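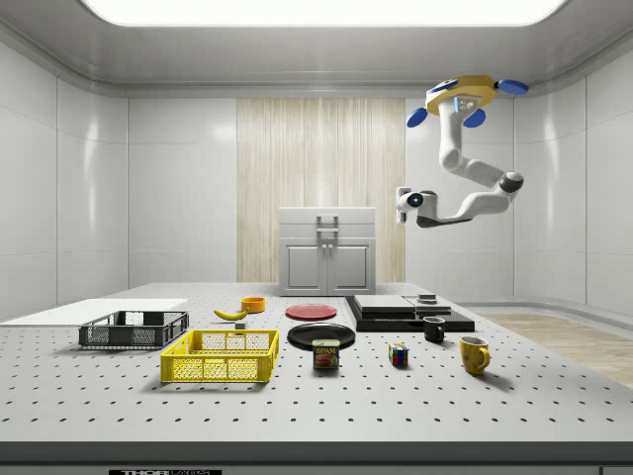

White cabinet in front of the tall wood panel, under the big ceiling light.

07/06/2020
By Jamie Bellamy

I've had the Dratia hand grinder on the kitchen counter since March and people keep emailing me about it, so I've finally put a proper page up. It's in the shop now, in black or cream, and I've got 172 of them in the back room (my other half would like them gone, please buy one).

A bit about how I ended up with it. I used to buy my beans ready ground from Antoniadis, the little roaster down in Dellanby, and they were lovely for two days and then a bit sad by the end of the week. Mrs Antoniadis kept telling me to get a grinder and I kept saying yes, yes, next month. Then I tried a Dratia at her counter and went home with one that afternoon!

It's a burr grinder, so it crushes the beans between two toothed cones and doesn't chop them up the way those whizzy blade ones do. You get a much more even grind and the coffee tastes cleaner for it. The dial clicks as you turn it, and I count from fully closed: 6 clicks for my moka pot, then quite a lot more for the cafetière. Have a play. Every bean is a bit different and darker roasts seem to want it coarser. 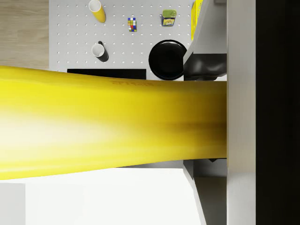 The handle comes off and tucks under the rubber band, which I thought was a gimmick until we went camping. The whole thing went in a coat pocket. It was a big coat, mind.

Now the moans. It's slow. If you're making coffee for a houseful you'll be filling it three times over and your arm will know all about it. The lid is also a bit of a loose fit, so don't grind over a nice tablecloth. I had the Visel before this one and that had a better lid, but the Visel slipped on its setting halfway through a grind and I was forever starting again, so I know which I'd pick.

For cleaning, just unscrew the bottom, take the burr out and go at it with the little brush in the box. No water on the burr, it'll rust. I do mine when I remember, so not very often.

In the box you get the grinder, the brush, a cloth bag and a fold-out sheet of instructions with very small writing. I'm also putting in a 100 g bag of the Antoniadis house beans with the first 300 orders (there'll be another delivery of grinders before we get that far). Tell me in the order notes if you only drink decaf and I'll swap it over.

Spare burrs and rubber bands are on the parts page. If yours arrives with a stiff dial, give it a few turns back and forth before you write to me, they do loosen up. If it's still stuck after that, send it back and I'll post you another one.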